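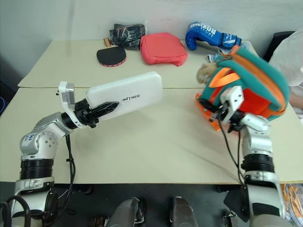

Figure 2. Backpack, box, pouch and sports things at the two tables.

Unit 6: Packing a Day Bag
Home and Daily Living, Stastton Adult Learning Center
Notes by Siobhán Moriarty, revised 31 January 2026

Welcome back, everybody! Last time we got as far as emptying the bag, and I know several of you went home and found things at the bottom of your own that you would sooner not discuss. Today we fill one up again, and please take your time over it.

Start with everything out where you can see it. In Figure 2 the paddle, the black mesh bag, the coral-pink pouch and the blue boxing glove all have a spot on the rear table, and that is how I'd like your own tables to look before a single thing goes in.

Then sort by shape. Boxes are the easy ones, so put a box like the white one in first, flat against the back panel. Gloves are bulky and awkward (a boxing glove more than most!) and they do best in the middle, with the thumb turned inward. A paddle slides down the side, rubber face toward something soft. A padded pouch can go in nearly last, near the zipper, and it's a good home for keys, bus pass and the little bits that wander.

Mesh bags are for anything damp on the way home. Fold yours and lay it on top, and don't forget it's there, as I did for most of last May.

For practice: pack your own bag twice, once in the order above and once in any order you please, and write down which one closed more easily. Bring your notes and the bag next time. We'll be doing straps and weight, so leave it packed.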